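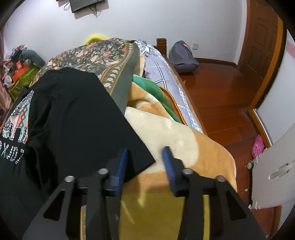 Blankets and clothes heaped on a bed.

The first thing Lies Cuypers does when you arrive at her workshop in Ustmont is hand you a blanket. The second is ask what you think it weighs. I guessed far too low, which pleased her enormously, and then she was off, pulling down one bundle after another and telling me where the sheep had lived.

Ustmont once had 18 mills along the river Alva, and pretty much every one of them wove blankets. Two are left. Walk the river path on a weekday and you can still hear the looms from the footbridge, a thump you feel in your feet a moment before your ears catch up. I stood there for ages. I could have stayed all afternoon!

Cuypers came for a fortnight's weaving course and stayed on. She works with Custódio Prata, whose family ran the Landine mill for three generations and who still mends its machines himself, often with parts filed by hand in the back room. He is quiet until you mention fulling (the long, soapy pounding that turns a loose, scratchy cloth into something dense and soft), and then there's no stopping him.

"People think the loom makes the blanket," he told me over the noise. "The water makes the blanket. Ours is very soft. Take the same cloth over the hill and it comes out like a doormat."

The patterns are a joy too. Rosário Mendes keeps the old sample books in the town library, 283 pages of little wool squares glued down in rows, each with the weaver's initials and a price. My favourite is a brown and cream check from one hard December, when the dye cart couldn't get through the snow and the mills used whatever colour the sheep happened to be.

Plenty of households here still sleep under wool, with a lighter one for summer folded at the foot. Mendes has her grandmother's, darned in four different greens. She airs it on the balcony on dry mornings and has washed it twice in her life, both times in the river.

The Landine mill opens its doors on Saturday mornings. Wear old shoes, as the floor by the fulling tubs is always wet, and ask Prata about the water.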